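September, late evening

Finished the third week of the Prosila sleep plan and I'm no more convinced than I was on the first night. The idea, if I can call it that, is that you go to bed at the same minute every night, write down how you feel at breakfast, and let the program work out what's wrong with you. It has now worked out that I'm tired. I could have told it that in August for free.

What bothers me is the score. This morning it gave me 792, up from yesterday, after a night when I was awake from 2 until well past 4 listening to the neighbor's air conditioner. Yesterday, when I slept like a stone, I got less. I looked for the explanation in the help pages and found a paragraph about "restorative balance" that could have been written about soup.

They sell a tea to go with it, called Junasex, a name I refuse to say out loud in a pharmacy. I bought a box anyway. It tastes like hay and a little like toothpaste. The leaflet claims that more than 200 people tried it and felt "noticeably calmer," but it doesn't say calmer than what, or who asked them. I'd feel calmer too if somebody made me tea every night and wanted to know how I was.
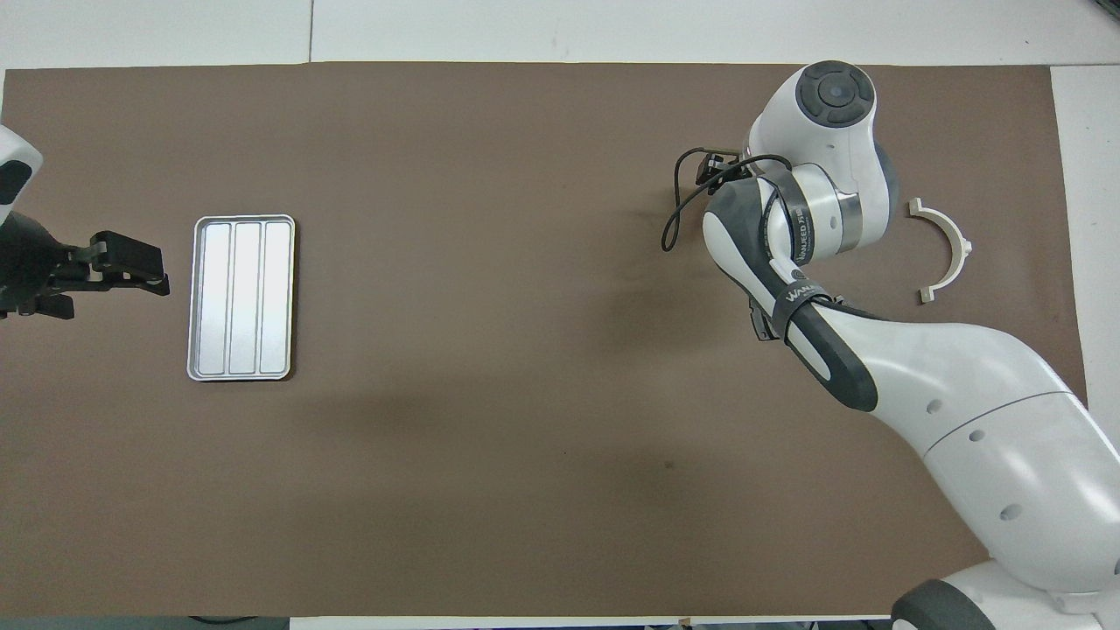
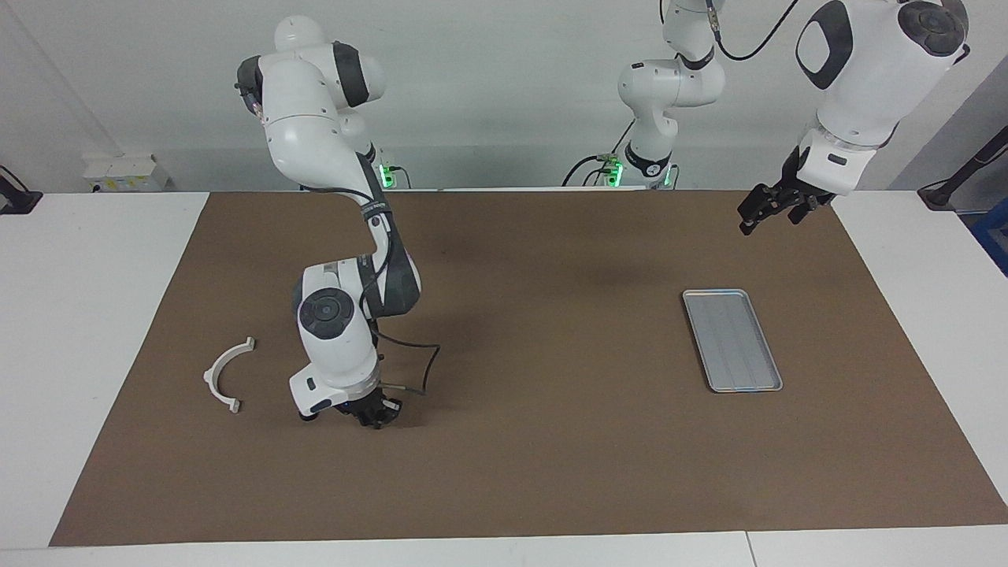
My sister swears by Abugri, a different outfit with the same promises, and says my trouble is that I go in expecting it to fail. Maybe so. But a thing that only works on people who already believe in it isn't much use to me at 3 in the morning. She also told me to move the bed so it faces away from the window. I did, mostly to be able to say I had. Now I bang my shin on the dresser.

The old Plavel alarm clock is back on the shelf. It has one number on it at a time and I can check whether the number is right. I set it for 6:30, and the phone goes in the kitchen drawer tonight, score or no score.

To be fair to the plan, I have cut out coffee after lunch, and the evenings do feel longer. I've read 4 library books this month, two of them good. Whether that's the plan or just the weather cooling off, I can't tell, and I don't see how the program could tell either. It never asked about the weather. It never asked about the neighbor.

There's a week left on the trial. I'll see it through because I hate quitting something before I've earned the right to complain about it. After that they want a full year up front - no thanks. Need to call the library about the overdue one, and buy regular tea.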